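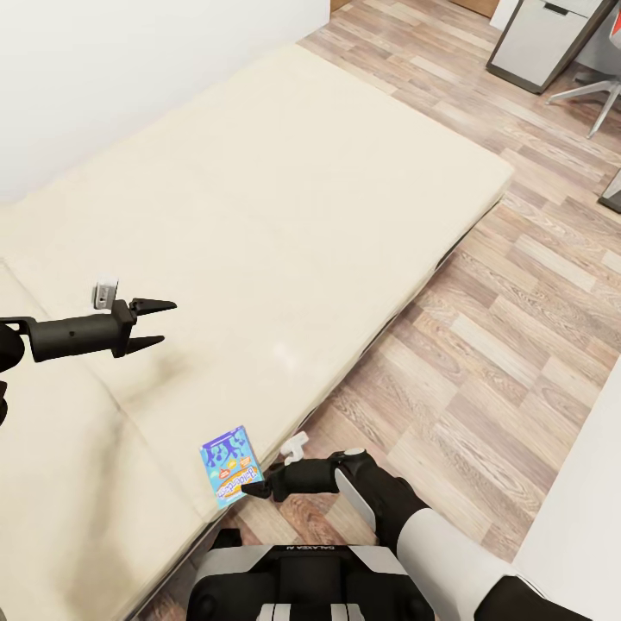
Trollcombe housekeepers told robots will "free up time"

2026-09-12

Rellano, which runs serviced flats in Trollcombe and Lomcombe, says it will bring two-armed robots into its housekeeping work next year. For now the work is being tried out in computer simulation, where a robot practises the small jobs that come before a proper clean: picking things up off beds and tables, mostly.

The firm says its software partner, Nimri, has completed 2000 simulated runs since May. It has not said how many of them went well, and a spokesperson would not give a figure when asked.

Staff have been told no jobs will go. What they have been shown is a new rota in which each housekeeper covers more flats per shift, on the grounds that the tidying will already have been done. Rellano lets 574 flats across the two towns. 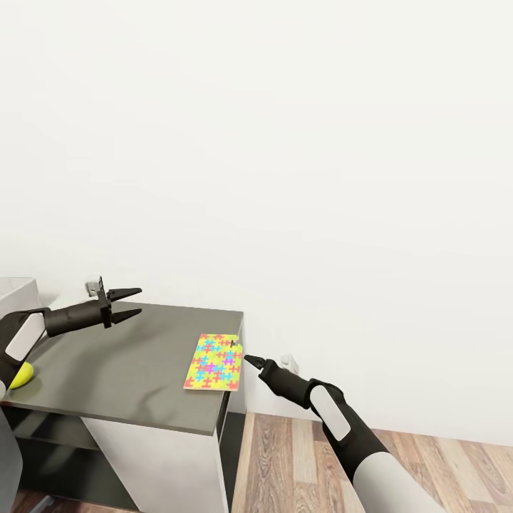
Housekeepers we spoke to doubted the sums. Clearing up takes minutes, they said, and the hard part is bathrooms, bedding and stairs, none of which is in the plan. Several asked who would deal with a guest's belongings put in the wrong place, or thrown away. Rellano said the housekeeper on shift would "remain responsible for the room".

Training is to be a single paid afternoon. Anyone minding a robot will get a new job title, but the pay grade stays the same.

A first trial in real flats is planned for Lomcombe. No date has been set, though the new rota starts next month.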